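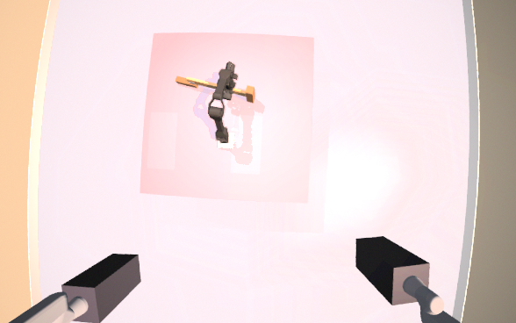 Workshop tips: getting a simulated arm to hold a hammer

These are notes for people who run a small arm at the bench and test their moves in a simulator first. They assume you already have the arm loading and a gripper that opens and closes on command.

Start with the shape of the tool. A hammer can be built from two simple solids, a long thin one for the handle and a short block for the head. Leave the curves and the claw for later. Simple solids collide cleanly and the physics step runs faster. Colour the head darker than the handle so you can tell at a glance which way round it is from an overhead view.

Set the mass of each part separately. If you give one mass to the whole tool, most simulators will put the balance point at the middle of the handle, and your planner will grip it there. On a real hammer the balance point is well up towards the head. I weigh the handle and head on the kitchen scales and type the numbers in.

Check the friction before you blame the controller. A tool that creeps out of the fingers during a slow lift usually has the default friction value on one surface and yours on the other. Look up how your simulator combines the two. Mine takes the lower one.

Close the fingers slowly. I ramp the grip over 50 control steps and then wait another 14 before lifting. Slamming them shut pushes the fingertips into the handle, the solver shoves back, and the tool ends up across the shop.

Let the handle tilt a little. I used to reject any grasp where the handle wasn't level and threw away a lot of good ones. Now the check is whether the tilt stays the same from one step to the next. A steady tilt can be corrected in the plan. A changing one means the tool is turning in the grip.

Use the shadow. With one light set high and off to the side, the gap between the tool and its shadow shows you height when you only have a top view. Keep the light where it is between runs or the comparison is no use. If part of the floor is washing out to white, turn down the shine on the floor material before you touch the light. A colour-based detector will lose pale objects in a hot spot.

Mark the work area with a plain coloured square. It gives the perception code an easy edge to find, and you can tell straight away if the camera has been bumped in the settings file.

Fix your random seed while debugging. I use 1023 for everything. Change it once the move works and run the lot again with different ones.

Save the state just before contact. Most of the trouble happens in the 2 seconds after the fingers touch the handle, and there is no point sitting through the whole approach each time. Priltico users can do this from the run menu. In Brillutell you have to write the joint positions and velocities to a file yourself, and don't forget the velocities.

Keep a plain text log beside each script with the friction, masses and ramp length you used. I went back to a script from May and had no idea which values had worked.

Lamai Hemmin, Vamville
Last updated 21 Aug 2019

Print this page | E-mail this page

Comments

benchdog: The bit about two masses fixed mine. I had the whole weight in the handle.

Inthanon: Does the ramp need to be that long for a lighter tool? I get away with half on a screwdriver.

Lamai: Half should be fine if the handle isn't slippery. Try it with a few seeds.

R. from the coast: My simulator averages the friction, so check yours before copying numbers.

Contact | Copyright Vamville Workshop Pages | Back to top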